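Home | Kitchen | Workshop | Storage | Cleaning | Robot Arms | Tip Index | Contact

Teaching a Kitchen Arm by Hand: Tips From the Bench

These tips are for anyone who has an arm bolted to a table and wants it to do small kitchen jobs, and who is going to show it those jobs by hand-guiding or with a remote controller. They come out of our sessions at the Nonby workshop, where we set up a play kitchen with toy food and run through the same handful of tasks until the demonstrations look alike. Most of it will carry over to whatever arm and controller you use.

Set the table before you power up

Put everything out first and then turn the arm on. Reaching across a live arm to move a bowl is a bad habit, and it's the one people pick up fastest.

Keep heavy things at the edge of the reach and light things in the middle. A toaster oven makes a good fixed object. Once you've placed it, mark its corners with tape and leave it alone for the whole session. If the oven creeps an inch between runs, your later demonstrations won't match your early ones.

Use toy food for practice. It doesn't bruise, it doesn't roll as far as you'd think, and it can sit out all week. The pieces with flat sides are easier to grip than the round ones, so start there and work up to the strawberries.
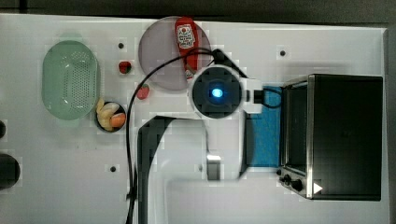
Arm over the play kitchen, with the blue cloth laid out beside the toaster oven.

Cloths are harder than they look. Lay the cloth flat to begin with and pick it up near an edge. If you grab the middle, it bunches under the fingers and hides the spot you were aiming for. When the task is wiping, decide on the start corner and use that corner every time.

Give the cable some slack, then check it

Swing the arm by hand through the widest move the task needs, with the power off, and watch the cable the whole way. It should never pull tight. It also shouldn't drag through the things on the table, and a big loop will do that if you let it. A couple of soft hook-and-loop ties on the arm will take up most of the extra. Don't use zip ties. You'll want to move them.

If you do knock something over with the cable during a demonstration, stop and throw that run out. Don't set the item back up and keep going.

Hand-guiding

Two hands. One goes on the wrist and the other on the link behind it. Pushing from the wrist alone makes the path wobble, and the arm will play the wobble back to you.

Go slower than feels natural on the way down to an object and at normal speed everywhere else. Pause for a beat before closing the gripper. Keep your head and shoulders out of the way if you have an overhead camera.

Plan where your own feet will be. A lot of poor runs come from the person having to step around the corner of the table halfway through a move.

Remote control

With a remote, the trouble is depth. From above, a mug and a plate look like they're at the same height. Sit where you can see the table from the side, or prop up a mirror. We use a cheap shaving mirror from the Mühlbauer hardware store and it does fine.

Turn the speed setting down to 40 percent for the first session. Most people can go higher after that, but there's no prize for it. Rest your elbows on something.

Do one kind of motion at a time when you're new. Move across, then down, then turn the wrist. Smooth combined moves come with practice, and a clean, boxy path is better to learn from than a fancy one with a bump in it.

Know where your emergency stop is without looking. Have each new person press it once before they do anything else, then reset it and begin.

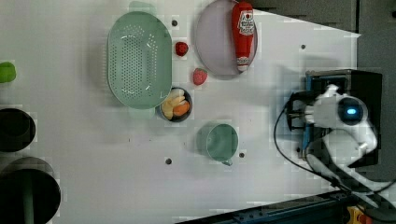
FILED UNDER: Cups, Mugs and Bowls

Start every mug run with the handle pointing the same way. Ours points toward the near edge of the table. When the arm can do that reliably, turn the handle a little and record a new batch, and keep the two batches in separate folders. We mixed ours together in March and spent two days sorting them out.

Pick a mug up by the rim or by the handle, and stick to one. If two people are sharing the controller, agree on this out loud before the first run.

For the bowl of toy food, take the piece on top first. Digging for one underneath scatters the rest, and then you have a different task from the one you meant to show. A colander is a good place to set pieces down because it's wide and forgiving. Plates are less so.

Leave clear room around the mug for your first runs, enough for the open gripper on both sides. You can crowd things in later.

Sponges and the oven front

A sponge squashes, and that's useful. Close the gripper until the sponge gives slightly and stop there. If you squeeze it hard, it will pop out sideways when you turn the wrist.

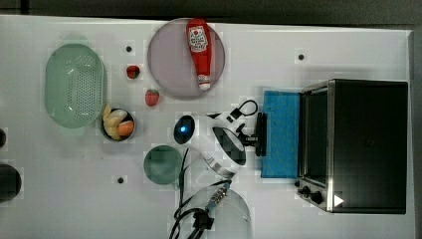
Come at it along its length when you can, with the fingers level and low. If it's up against something solid, back the gripper off and make a second try from the start of the approach. Small sideways corrections right next to the oven door are how doors get scratched. A strip of painter's tape along the metal trim will save the finish while you're learning.

Don't plug the oven in. It's there to be a shape, and it can be an old one from the thrift store.

Keeping track

Write down each run as you finish it: the task, who was guiding, keep or toss. A paper pad is fine. We got through 325 runs on one pad for the Cirivora wipe-down set. Put the tossed ones on the list too.

Take a break when your grip gets tired. The last few runs before lunch are usually the ones we end up deleting.

Wipe the table at the end of the day with a damp cloth and a drop of dish soap. Go easy near the mounting holes so water doesn't sit in them.

Landulness Household and Workshop Tips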